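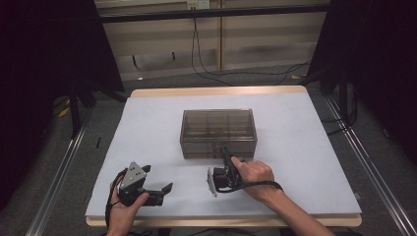 *Start pose at the drawer station: left gripper low on the surface, right gripper near the lower front of the organizer.*

# Recording two-handed drawer and door episodes

Applies to the Virnex project, manipulation section, Pearce lab. Read the whole page before your first session. The calibration page comes first; if your pair of grippers has not passed calibration this term, stop and do that.

A session produces a set of episodes for one task. An episode is one complete attempt at the task, from start pose to end pose, with both grippers recorded the entire time. Teams work in pairs. One student operates and the other runs the Nultaron recorder on the laptop and keeps the log. Swap after every 40 episodes.

## Before you start

You need:

- left and right hand-held grippers, with straps
- the task object for your station
- the laptop with Nultaron installed and your team profile loaded
- the log sheet for your team
- painter's tape
- a lint-free cloth

Check free disk space from the Nultaron status page. A full session from last term came to 121 episodes and fit on the laptop drive, but the drive had been cleared first. Clear yours after the upload is confirmed, never before.

## Set up the station

1. Clear the work surface. Pens, phones and log sheets go on the side desk.
2. Place the task object toward the back of the surface, centered left to right, with its working side facing the operator. For the drawer task the working side is the drawer fronts. For the door task it is the side with the panel you will move.
3. Mark the two front corners with small pieces of tape, then take the object away and confirm you can put it back on the marks without looking at it from above. Replace it.
4. Wipe the clear panels. Fingerprints show up in the gripper cameras at close range.
5. Turn on all ceiling lights and leave them on for the whole session. Do not change the lighting between episodes.

Reflections on clear plastic are expected. Do not try to remove them with paper or cloth screens. If a reflection covers the grasp point in the preview, rotate the object a few degrees, re-tape it, and write the change in the log.

## Put on the grippers

Pass your hand through the strap before closing it on the handle. Let the loose end hang away from the fingers of the gripper. A strap end that crosses the jaw will be in every frame of the episode, and the reviewer will reject the set.

Open and close each gripper fully three times. The motion should be even, with no catch partway. If one finger lags, look at the linkage: the arms should turn freely on their bushings and the finger screws should be snug. Tighten a loose screw by hand with the small driver. Do not oil anything.

In Nultaron, open **Devices** and confirm that left and right are assigned correctly. Move one gripper at a time and watch the matching trace. Swapped assignments are the most common reason a session has to be recorded again.

## Start pose

Both grippers go over the work surface with the jaws open. The left gripper is held at the near left, jaw pointing toward the middle. The right gripper points at the task object. Hold still until the recorder operator says "go."

The pose does not need to match to the inch. Variation between episodes is useful to the policy. Keep both grippers in view of the head camera and do not let them touch.

## Drawer task

1. Bring the right jaw to the drawer named in the episode prompt.
2. Steady the organizer with the left gripper against its side. Light contact only; the organizer should stay on its tape marks.
3. Close the right jaw on the drawer and pull straight back until the drawer is open about halfway.
4. Release, pause for one second, then push the drawer closed with the closed fingertips.
5. Return to the start pose.

If the organizer slides, finish the episode and flag it `S` in the log. Do not stop in the middle. An episode with a slip and a recovery is kept. An episode that ends halfway through a motion is not.

## Door task

The door task uses thin clear panels, and most of the time goes into getting the grasp right. The grasp point is the exposed vertical edge of the panel.

1. Open the jaw wide and approach along the edge, so that one finger will end up on each face of the panel.
2. Stop when the edge is between the fingers. Check the live preview if you cannot judge depth by eye. Clear material is hard to see from above.
3. Close slowly until the fingers meet the panel, then stop squeezing.

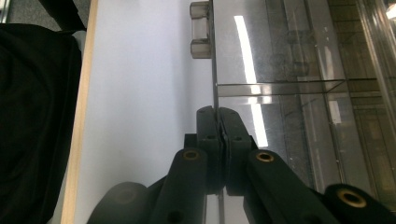

*Correct grasp, seen from the gripper camera: the panel edge is pinched along the seam between the two fingers.*

4. Hold the grasp for one second before moving.
5. Move the panel along the path its hinges allow. Turn your wrist with it. Pulling in a straight line twists the edge out of the jaw and loads the hinge blocks, which are glued.
6. Bring the panel back, open the jaw, and back off the way you came in.
7. Return to the start pose.

In the gripper view, a good grasp has the edge running between the fingertips and continuing down toward the bottom of the picture as a thin line. If the edge leaves the seam partway down, the jaw is at an angle to the panel. Open, correct, and close again within the same episode.

Use the same closing force throughout. The finger width signal is one of the recorded channels, and hard squeezing bends the fingers enough to shift it. Width should settle within a moment of contact and then read flat.

## Running the recorder

Create one Nultaron folder per task. Enter the prompt text exactly as printed on your sheet, in lower case. Then, for each episode:

1. Confirm the start pose.
2. Press **Record** and say "go."
3. Watch the dropped-frame counter.
4. Press **Stop** when both grippers are back at the start pose and still.
5. Enter the flag, if any, before the next episode.

| Flag | Meaning | Keep? |
|---|---|---|
| none | clean attempt | yes |
| S | object slid | yes |
| R | regrasp | yes |
| D | dropped frames | no |
| X | wrong drawer or wrong panel | no |

More than 2 dropped frames is a `D`. Three `D` flags in a row means the laptop is the problem. Close everything except Nultaron and restart the capture service.

## Check and upload

Play back the first, middle and last episodes at normal speed, all camera views. Look for:

- both grippers visible in the head view from start to end
- left and right views lined up in time at the moment of contact
- a width trace that drops on closing and rises on release
- no strap across the jaw

Then run the folder check:

```
nultaron check --task door --team <your team>
```

The report lists any episode with missing channels. Delete those from the folder and mark them on the log sheet. Upload to the Clerach server under your team name and wait for the file count to match.

The class set stood at 2,506 accepted episodes at the end of May. Training starts from that set plus whatever your section adds, so late uploads go into the next run.

## Putting things away

Peel the tape off the surface. Grippers go back on the shelf with jaws open and straps unbuckled, each in its own labeled slot. Carry clear boxes from underneath, never by a door or a drawer. Report cracked panels on the log sheet with the episode number where you first saw the crack.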